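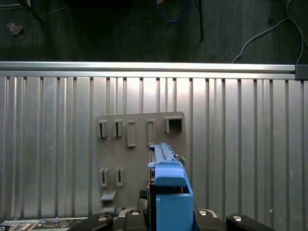

Why start with the drive caddy and not the screws, a visitor asked before the demonstration had properly begun. The cell engineer at Tistik had heard the question before. "Screws are a solved problem if you pay for the feeder. A caddy is molded plastic with a latch that flexes. It changes shape a little when you squeeze it, and the slot it goes into has almost no lead-in."

We spoke on 29 April 2022, during the open day at the company's Cletberg workshop. The cell handles desktop computers for refurbishment. A tower lies open on its side, and the arm works between the case and a gray plastic holder with raised slots, fixed to a ribbed aluminum panel. The holder gives the parts a known position. "Everything downstream depends on that," the engineer said. "If the part starts two millimeters off, you spend the rest of the cycle searching for it."

The arm is from Universal Robots. Tistik chose it for its teach pendant, which the technicians already knew, and wrote its own insertion routine. The routine approaches at reduced speed, makes contact, then tilts and presses until the force reading matches a stored curve. The limit is set at 40 newtons. Above that the arm stops and backs off along the path it came in on.

"People expect position control to do the job," the engineer said. "Position gets you to the edge of the bay. After that you are working by force, and the coordinates are only a sanity check."

The routine has been through 1,209 logged insertions. I asked for the success rate and got a qualified answer. The log includes runs from before the finger pads were changed, and the engineer would not quote one number across both sets. The old pads let the caddy rotate in the grip when the latch touched first. The new ones were made by Stasanetti to Tistik's drawing and took four revisions – the first three held the part well but fouled the case wall. 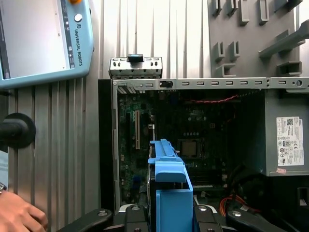

Wouldn't a person do this faster? The question came from the back of the group, and the engineer agreed at once. "Yes. For one machine, a person with a bit of practice wins easily. We are looking at pallets of 100 machines, same model, same drive, all day."

Mixed pallets are harder. Each case model needs its own taught points and its own force curve, and a new one takes most of a shift to set up. Cables are the other difficulty. "A rigid part is where you left it. A cable is wherever it wants to be. We route them by hand before the arm goes in, and I don't see that changing this year."

The next stage is a trial at Westerberg, with two cells side by side and one technician covering both. Removal will come first there and insertion second, the reverse of the order at Cletberg. The engineer called removal the easier half mechanically, apart from latches that have gone brittle with age. "When one of those snaps, the force drops and the program reads it as a clean release. We need a second check there – probably the weight of what comes out."

The holder is also due for a redesign. The present version has slots of several widths on one plate, and the technicians want them marked.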